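Gralley Bench Robotics Forum > Grippers and end effectors > Faults and failures

Thread: Printed fingertip pad shedding bits, dropped a tube

tallow_bench
Evening all. Long post, sorry, but I'd like some opinions before I print the same thing again and get the same result.

We've got a hand-held gripper with the dark green printed fingers, two-finger parallel-ish thing, brass inserts in the link arms, pads screwed on at the tips. I use it for collecting tube-handling demos on a bench: pick a tube out of a clear rack, move it across, put it in the next rack, repeat until your wrist gives up. The arm next door then gets trained on it all.

Yesterday at what must have been pick 745 (I log every one, so I do know) a tube went sideways out of the grip on the way over and landed on the bench. Cap stayed on, thank goodness, it was only dyed water. I blamed my own hand and carried on. Then it did it again 8 picks later, same direction, and I stopped and looked at the pads properly.

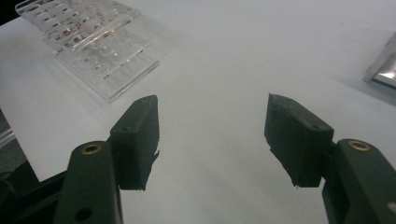

Left pad, lower right corner – see the flap hanging off. The right one has a small notch in its lower edge as well.

So my questions. Is this a layer problem, a material problem or me squeezing too hard? And would you carry on using it with real samples if you trimmed the flap off?

The pads are PETG, printed flat, no annealing or anything fancy. The jaw has a soft stop set in the Lepik config but I've never checked what it really does at the tips.

pocketfulofshims
No to the second question, straight away. Don't trim it and carry on. If a corner has started lifting then there's a crack behind it that you can't see, and the next bit to go could be a lot bigger.

For the first one I'd bet on layers. Printed flat, closing force is pulling the corner away from its neighbours every single time. Turn the part on its end and try again.

marrowfat
Hmm, I don't agree that it's obviously layers. I've had flaps like that which were nothing but leftover support or a brim that never got cleaned up, and they hung on for weeks before anyone noticed. Have you got a photo of the pad from the day you fitted it? If the flap was there on day one then you've got two separate problems, and the tube slipping might have nothing to do with it.

tallow_bench
@marrowfat annoyingly fair. I haven't got one. I remember running my thumb along the edges when I fitted them and they felt fine, but I wouldn't swear to it in court.

I do use a brim. I take it off with a knife and I'm not the neatest person with a knife.

marrowfat
Well, there you go then. I'm not saying it IS the brim, just don't reprint everything on a hunch. Put a fresh pad on one side only and see whether the tubes still go the same way.

quietsolenoid
Can I come at this from the boring side? What was in the rack when it dropped the tubes? You say dyed water, great, but you also asked about real samples, so somebody is planning to put real samples in.

We had a near miss on our Astlow cell in January. Nothing broke on the gripper, it was a worn pad, polished smooth, and it let a tube rotate until the cap caught the edge of the next rack and popped. We were wiping up for the rest of the morning. After that we made it a rule that pads get changed at 200 picks whether they look tired or not, and the old ones go in a bag with the count written on it. Everyone moaned. We've not had a drop from that cell since.

The other thing is bits. A flap like yours comes off eventually, and where does it go? Into a well, under a tube so it doesn't seat, or into something with its lid off.

tallow_bench
Ooh, the bits thing hadn't occurred to me at all. I was so fixed on the grip that I never thought about crumbs of green plastic ending up in the wells. I've just been back in and had both racks over with a torch – nothing that I could find, but clear plastic on a white bench isn't the easiest thing to search.

200 seems terribly short though? I'd be changing pads several times a day.

pocketfulofshims
200 is silly for a printed pad holding a plastic tube. I've got some that have done months. The number means nothing unless you know what force they're closing at. Measure the force first, then pick a number.

quietsolenoid
It's silly right up until you've got somebody's sample on the floor. I'm not claiming it's science, it's what we settled on after a bad morning and it costs us two screws and a bit of filament. Measure the force as well, by all means.

fennel_and_flux
Hello, I used to look after four of these at Voslow. A few things from the pile of dead pads I kept in a drawer:

Do check the screw on each pad. If it's been nipped up too tight the pad bows slightly, so the tube sits on one edge and all the load goes through there. That would give you a drop in the same direction each time.

Don't trust the soft stop. On ours it limited the travel of the trigger and did nothing whatsoever for the squeeze, because the links flexed instead. Put a cheap kitchen scale on its side between the tips and close it the way you do when you're tired, not the way you do when you're being careful!

And I'd put something rubbery on the faces. Bare print on a smooth tube is asking for it. We used thin silicone with double-sided tape and had to redo it fairly often, but the plastic underneath lasted much better.

tallow_bench
Right, I've had the pads off. Left screw was very tight, tight enough that I had to change drivers. Right one was normal. The left pad rocks when I lay it on a flat surface and the right one doesn't, so fennel_and_flux might be on to something there.

Under a magnifier the flap looks like a torn layer to me, with a pale line running in behind it for a couple of millimetres. So I think pocketfulofshims gets half a point, and I'm keeping the old pad in a bag in case marrowfat wants to argue.

Plan is: new left pad printed on its end, same old right pad so I'm only changing one thing, screw done up by hand and stopped when it stops. Dyed water only until I've got past where it failed last time.

marrowfat
I do want to argue, but I'll wait for the results. A pale line could just be where it bent.

quietsolenoid
Please write the count on the bag.

tallow_bench
Done, in marker, along with which side it came off. Scale is borrowed from the kitchen, so I'll have force numbers once I've found a way to stop it switching itself off every time I lie it down.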